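Workshop notebook, Sunday, late afternoon
Entered by the bench side, Relcombe

Long day, but a good one, and I want to get this down before I forget which bag was which. The subject is still produce and thin carrier bags, and how to get the one into the other without the handles wandering off and the whole thing folding up on itself. I thought I'd be tired of it by now and I'm not, which probably says something about me.

We are down to the last of the Wokby bags. I went through the drawer this morning and there are 7 left of the thin ones, plus a stack of the heavier Vondesitz kind that I don't much like for this (they stand up nicely, but they crackle and spring back, and you can't see a thing through them). The order form says 200 to a box. Please, whoever gets to the supplies list first, put down one box of the thin ones and write "thin" in capitals, as last time we got the other sort and had to live with them until July.

The pumpkin is staying in the set. I had my doubts when it came in with the rest of the Yadav order, but it's a cheerful thing to have on the bench, and next to the blue plate you can find it with half an eye open. The wooden divided tray is staying too. I keep meaning to oil it. 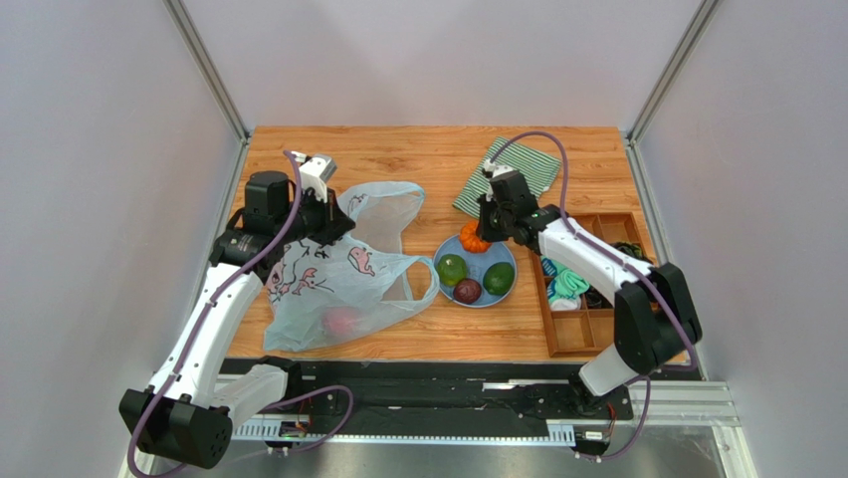 Do the handles need to be opened out before anything goes in?
Spread them first, both of them, and well away from the mouth of the bag. A handle left lying across the opening gets pushed down inside with the first piece of fruit, and then you're fishing for it.

Back to the bags themselves. The whale print is my favorite and I'll be sorry when those are gone. Pink whales on a see-through bag! It's also handy, oddly enough, because the print gives your eye something to follow when the plastic is crumpled, where a plain clear one just turns into a puddle of shine. Worth remembering when we choose the next lot, even if the plain ones are cheaper.

I tried smoothing a bag flat before lunch and leaving another the way it came out of the drawer. The flat one clung to itself and took ages to open. The rumpled one had some air in it already and was much friendlier. So no more smoothing, please, and no stacking them under the heavy catalog either (that was me, sorry).

To do: wipe down the table, oil the tray, find the lid for the drawer box, ask for thin bags.

Recent entries
Drawer 701, what's in it now
Handles, knots and tape
Plates that slide and plates that don't
The Yadav order, unpacked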